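Week 6 handout – collecting demonstrations

Rough notes, will clean up before the exam. Read with the Sodum sheet from last week if you missed it.

Where we left off: policy learns from examples a person gives it. So the examples are the program, more or less. Bad examples in, bad motions out. Most of you want to talk about the network. Today is about the other part.

Three ways to get demos

1. Teleop. Person drives the real arm. Good match between what's recorded and what the robot can do. Slow. Tiring. Needs the robot free, and ours is booked most of July.

2. Kinesthetic, i.e. grab the arm and push it through the motion. OK for simple reaching. Your hands end up in the view, and two-arm tasks are miserable.

3. Hand-held gripper with a camera on it. No arm at all. You carry the tool, do the task, the camera sees about what the robot's wrist camera will see later. Cheap, quick, goes anywhere. Catch – you have to recover the motion of the tool from the video, and you can move in ways the arm can't.

We use the third for the lab. Know the tradeoffs of all of them.

What gets stored per demo

– wide-angle video from the wrist
– tool pose over time
– how far the fingers are open (from the small square markers by the fingers)
– task name, operator, keep or discard

Last one matters. Mark it right away, not at the end of the session when you've forgotten which was which.

How many?

Depends on the task. The Lirum set has 4,000 demos over many rooms. The Dhanial set has 184, one room, one rack, and the policy did fine in that room and fell apart in the next one. Spread beats volume, up to a point. For your project aim for roughly 100 per group and change something between takes: height of the rail, which garment, where you start from, the lighting if you can.

Clothing is the hard case this week. Cloth has no fixed shape so there's no single right grasp point. Two takes on the same sweater can look completly different and both be good. Thin collar, thick collar, slippery fabric, they all fold their own way once the fingers close.
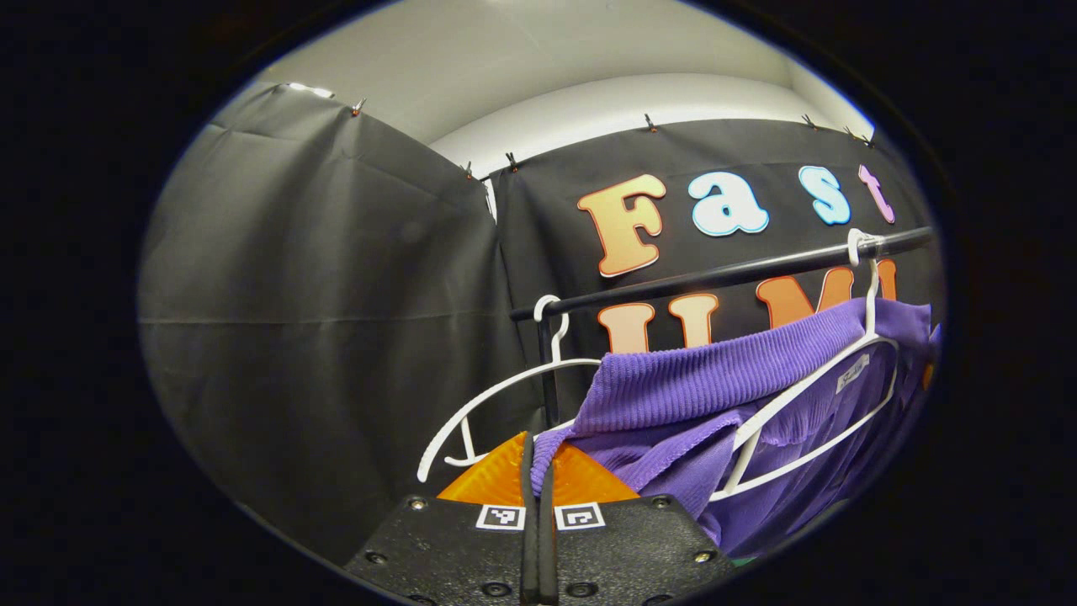 So, rules for the hanger task. Start with the tool back far enough that the rail and the hanger are both in view. Approach slow, close on the fabric, hold a beat before you pull. Don't regrasp five times – discard and start over. Keep your other hand out of the view unless the task calls for it.

Pace: steady. Rushed demos teach rushed robots, and fast tool motion blurs the video so tracking drops out. If tracking is lost for more than a moment teh whole take goes.

Due before next section: 3 practice takes per person plus half a page on what varied and what you wish had. Upload to the Brirnville folder, group name first.

Related handouts
Week 4 – Calibrating a wrist camera
Week 5 – Sodum sheet: poses and frames
Week 7 – Cleaning and trimming demos
Lab safety and booking the arm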